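Help wanted — setup crew for print and frame show, Balmont studio
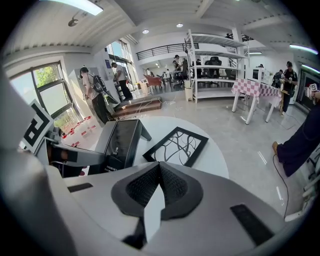

Last changed: May 7, 2018

Need people who can lift, carry and hang. The room is bright, white walls, big window onto the trees, shiny floor that scuffs if you look at it wrong. Soft soles please.

What the job is:
— setting out framed prints and display stands on the round white table and on others still to come
— matching labels to prints, there are 102 on the list
— wiping glass, both sides
— moving the low wooden step when asked, and keeping cables out of the walkway
— packing everything down again at the end, into the Fladetti crates

Black frames like the one with the branches get wrapped singly. Do not stack them, we lost two in November that way.

Pay is 36 an hour, paid by Isby at the end of the job. Lunch included. Experience with framing is nice but not needed, we will show you. Bring a bag for your things, there is no lockers.

To apply, a few lines on what you've done before and when your free. Leave it at the Entili front desk, marked for Rizal Majimbun, or call and ask for extension 951.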